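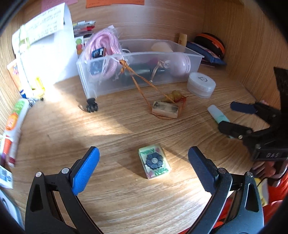 Taming the paper on a small desk

I work at a desk with sides and a back to it, a bit like a stall for a very small horse, and for years everything made of paper simply drifted to the far end and stayed there. I've tried trays, I've tried a concertina file (I counted 376 sheets the May I emptied it, most of them instructions for things I no longer own), and I've ended up with a few habits that suit me much better.

Stick notes at eye level

If your desk has a back panel, use it! Notes stuck flat on the desk get a mug put on them. Peel them off the pad sideways, not upwards, and they won't curl and drop off overnight. Dean Mapplebeck at work taught me that one and I'm still grateful.

One colour for money, one for everything else

Orange for bills and pink for the rest, in my case. Any more colours and I forget what they mean.

Flattening curled sheets

Roll the sheet gently the opposite way, hold it for a moment, then leave it overnight under a heavy book. Don't iron it. I did that to a guarantee card and the print came off on the ironing board cover.

A clear bin for the odd bits

String, cord, tape, spare plugs – anything that won't stack goes in a clear plastic bin, and I mean clear, or you'll buy the same roll of tape over and over. Wash it in warm soapy water with a soft cloth, as scouring pads leave it cloudy. Coil cord loosely before it goes in (tight coils kink) and tuck the loose end under.

Pen marks on wood

Try a barely damp cloth first, then a dab of white toothpaste rubbed along the grain. Test it somewhere hidden, and wipe it off straight away.

The ten o'clock sort

I go through the pile at ten in the morning with a cup of tea, 11 minutes on the kitchen timer, and stop when it rings even if I'm halfway down. Booklets go at the bottom, loose sheets on top. If I haven't looked at something since the last sort but one, it goes in the recycling.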